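Estville Workroom Inspection: Worktable Bay, Wall Covering and Pens
Form 35, May
Inspected: Wednesday, 2:30 p.m.
Ratings: S (satisfactory), M (monitor), A (action needed), N (not checked)

1. Wall covering

1.1 Covering present on back and both side walls: S
1.2 Pattern as listed in the room schedule (apples, two tones, cream ground): S
1.3 Seams flat, no lifting at hand pressure: M
Comment: Right wall seam lifts slightly at shoulder height. Press down and recheck at the next visit. Do not trim.
1.4 Surface clean: S
Comment: Speckle is part of the print. The last report listed it as soiling, and that entry should be struck.

2. Posts and edging

2.1 Rear corner posts fixed, no movement by hand: S
2.2 Edge trim seated along back and sides: S
2.3 No burrs or sharp ends within reach: S
Comment: Checked with a cotton cloth along the full run of both sides. No snags.
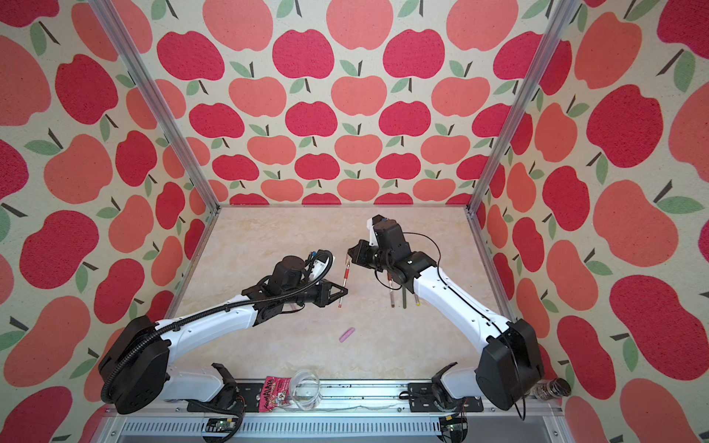
2.4 Fasteners tight: M
Comment: One fastener on the left side took a quarter turn. Marked with paint pen for comparison next time.

3. Table surface

3.1 Level in both directions: S
3.2 Free of chips, cracks and raised spots: S
Comment: The darker veins belong to the marbled finish. Run a fingernail across any line in doubt before writing it up as a crack.
3.3 Free of ink and adhesive residue: A
Comment: Faint ink spot near the back edge, found by wiping with a white cloth. Clean with Netus surface wipes, then with plain water. No abrasive pads.
3.4 Clear of food and drink: A

4. Pens and markers

4.1 Only items on the issue list in use: S
Comment: Stock sheet 2,143 covers pens and markers together. Split into two sheets when it is next reprinted.
4.2 Barrels free of cracks: S
4.3 Markers capped when not writing: S
4.4 Low-odor ink only: N
Comment: Supplier sheet from Gebreyes not in the binder. Request a copy and file under tab 4.
4.5 Pens stored clear of the table edge: S

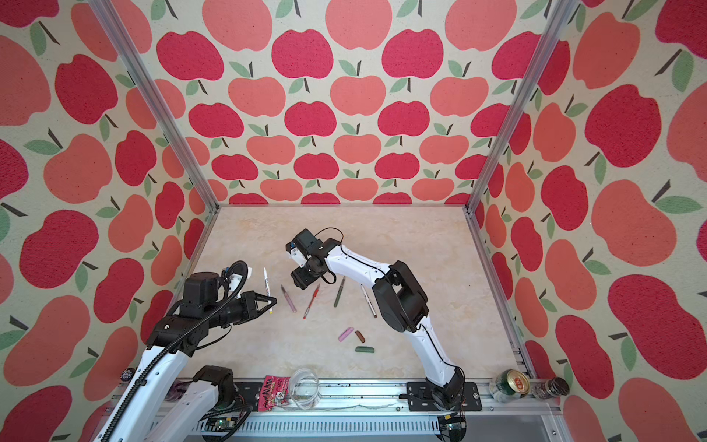

4.6 Dried-out stock removed: A
Comment: Drawer stock not sorted. Test each on scrap paper, discard any that skip, and write the new total on the stock sheet.

5. Access and lighting

5.1 Front of table clear for 30 inches: S
5.2 Floor dry, no trip hazards: S
5.3 Light even across the work surface: M
Comment: Reading at the back is lower than at the front but still above the 200 lux set in the Skundness room guide. Clean the fixture cover before taking another reading.

6. Open items

3.3 Ink spot: clean before next use.
4.4 Ink data sheet: request from supplier.
4.6 Drawer stock: sort and recount.
Items rated M carry over to the next form without a new number.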